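Irkent
Inicio > Cocina y juego > Panadería

Set panadería Onura, bollito + trenza + cesta
Ref. 200-22
En stock. Envío desde almacén propio

Pan de mentira para jugar a las tiendas, montar un escaparate o poner la mesa del rincón de cocina. Nada de migas. Lo pedían mucho en la tienda desde abril y ya está otra vez, misma forma y mismo color que la tanda anterior.

Qué trae

Bollito redondo, tipo magdalena, con la parte de arriba festoneada como una flor. Dorado tirando a naranja, con brillo. La base más clara, con rayitas, recuerda al borde de una cápsula de papel.

Trenza alargada, en punta por los dos lados. Tostada en lo alto de las vueltas y crema en los huecos. La pieza que más sale suelta, por cierto, hay quien se lleva dos o tres para llenar la cesta.

Cesta ovalada de mimbre, baja, borde abierto, marrón rojizo. Caben las dos piezas sin apretar.

El mantel va aparte (ver más abajo). 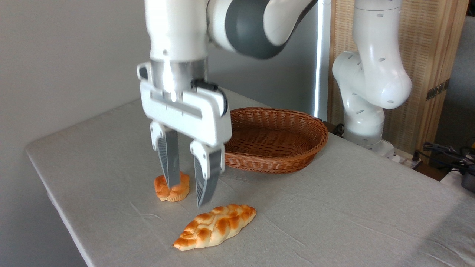
Bollito, trenza y cesta ovalada sobre mantel gris claro.

Para quién

Rincón de juego en casa, aulas de infantil, ludotecas. También escaparates: panaderías pequeñas que no quieren dejar producto de verdad al sol todo el día. En esos casos mejor mirar el pack de 8 piezas, sale más a cuenta y el color combina.

No recomendado para menores de tres años. Quitar bolsas y bridas antes de darlo a los niños.

Limpieza

Trapo húmedo y secar enseguida. Sin lavavajillas, sin lejía, sin estropajo (el brillo se va). La cesta, cepillo seco y ya. Si coge humedad se deja al aire en un sitio con sombra, nunca encima del radiador.

El pan no va al horno ni al microondas, tampoco al de jugar si tiene luz que calienta. Lo ponemos porque ya ha pasado.

Color y acabado

Las piezas se pintan a mano y el tono cambia algo de una a otra. Unas trenzas salen mas tostadas, otras más claras. No es defecto y no se puede elegir. En la cesta igual, el mimbre varía y puede traer alguna punta suelta, se corta con tijera al ras.

Combina con

Mantel liso Jalali, gris claro. Llega doblado, con marcas de pliegue, plancha suave por el revés.
Pinzas de panadero Clatow, talla infantil.
Caja de cartón con asa Clatow, para guardar todo.
Pack Onura 8 piezas, panes surtidos (sin cesta).

Piezas sueltas

Sí, se venden. Bollito y trenza por separado, la cesta también. Al pedir, indicar en observaciones cuál, si no se manda el set entero. Para pedidos de colegio a partir de 5 sets hay precio aparte, escribir antes de pagar, luego no podemos cambiar la factrura.

Envíos y cambios

Pedidos antes de las 12:00 salen el mismo día si hay stock. Península normal, islas tarda más. Devolución 22 días, piezas sin usar y con su bolsa. Si llega algo roto, foto de la caja y de la pieza por el formulario y se manda otra.

Avisarme cuando vuelva la cesta grande
Añadir al carrito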